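How to judge a "robot that tidies up": a test you can run with a coat hanger

Posted 2021-05-06 by Shalini Gautam

Every few months somebody sends me a clip of a machine folding a towel and asks whether they should wait before hiring a cleaner. My answer is still no. If you run a guest house, a small shop or just a messy flat, and a salesperson has promised you a robot that does chores, there is a cheap way of finding out how much of the promise is true. You need a coat rack, a few hangers, an ordinary room and an afternoon.

Step 1. Pick a dull chore

Hanging things up is a good one. Ask for a hanger to be picked up, turned the right way and put on the rack. A five-year-old can do this, badly, and will fix it when it slips. Don't let the seller swap it for moving a box from one table to another. Murray Whitelaw, who buys equipment for a hotel laundry in Hulme, sat through a box demonstration in August and learned nothing about his actual problem, which was 372 bathrobes.

Step 2. Leave the room alone

Sellers like to clear the floor first. Say no. Bags stay on the rack, bottles stay on the sill, the cable stays where it is. If the thing only works in a bare room then you will be the one making the room bare, every day, and you may as well have hung the coats up while you were there.

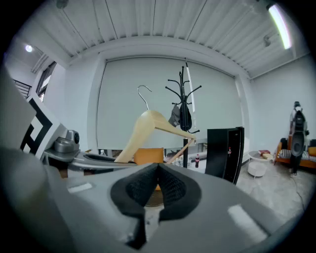 Step 3. Ask who is doing the work

Get a plain answer to one question: is a person moving those fingers, or is the machine deciding for itself? A lot of chore footage is a human being with a tool in each hand, recording how the job is done so that software can learn from it later. I have no quarrel with that. It is slow, sensible work. But it tells you what a person can manage with two clumsy fingers, and you weren't thinking of buying a person. If the answer includes "partly", ask which part, and write it down.

Step 4. Start with the awkward grip

Thin, stiff things show up weak hands very fast. They twist when held near one end, and the far end swings into whatever is nearby.
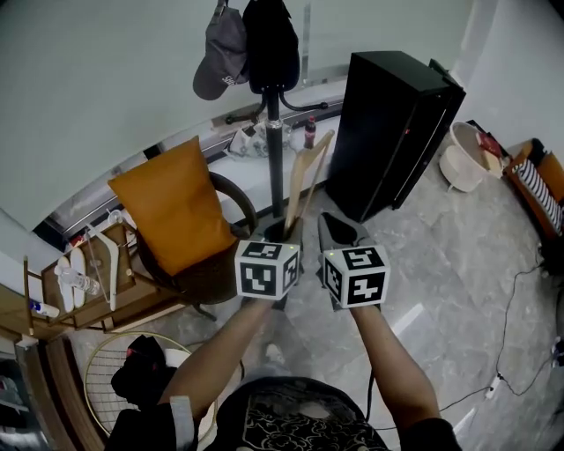

Two hands are where I would spend most of the afternoon. Denise Sowerby and I ran our own trial at the Drarard showroom, and the single-arm jobs went well enough to fool us for an hour. Then we asked for something that had to be steadied on one side and guided on the other. Look at how the long pale slat is held in the left gripper while the right one is open beside it with nothing in its fingers, and remember there is a person behind both. People know what the spare hand is for. The Drarard machine parked its spare arm and carried on with the other, and the slat ended up on the carpet.

Step 5. Repeat it until you are bored

One success means very little. We did 33 goes at the same hanger, moving the rack a hand's width each time. Keep a tally of three things: done, dropped, and needed help. "Needed help" is the column sellers leave out, so be strict with it. A nudge counts.

Step 6. Do the sum

Time the tenth go, when everybody has stopped showing off. Multiply by the number of items you handle in a week, then add the minutes you spent helping. For most households the result is silly. For a shop it might come closer, and I would like to see figures from anybody who has tried.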